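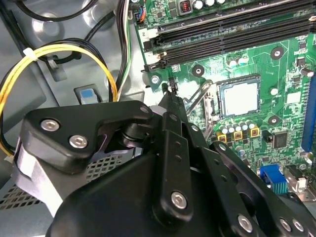

One reader who wrote in before the Grollmont reuse program had even opened its sign-up page thinks the whole thing is a waste of good screws. Old office desktops are slow, the message went, and a slow computer given away for free is still a slow computer.

The program's backers at Kairys see it differently. Their plan, posted 28 September 2024, is to strip retired desktop towers for processors, memory and drives, test the parts, and build working machines for households in Prisoldale. The first batch is 77 towers, collected from offices in July.

How many finished computers will come out of that is harder to pin down. The plan says 49, and doesn't say how the number was reached. It gives no failure rate for used memory, and there is no line in the budget for thermal paste or new drives, both of which cost money every time a machine is rebuilt.
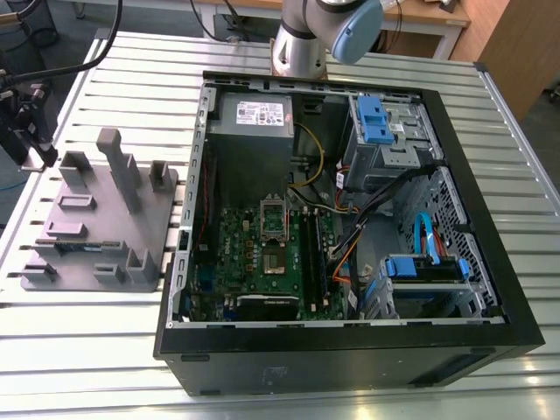 A desktop tower opened for parts, its processor socket and memory slots empty.

Labor is the other soft spot. Kairys puts a full teardown at around four hours per tower, testing included. Gurkard, the recycler that now takes Grollmont's old electronics, would get whatever is left over, mostly cases and dead boards. Its contract pays by weight, and the plan doesn't mention whether a load of stripped cases is still worth the trip.

Households that receive a machine would get four months of support by phone. After that they are on their own, with hardware that has already been retired once.

Sign-up is supposed to open when the first finished computers pass testing. Kairys has not given a date for that.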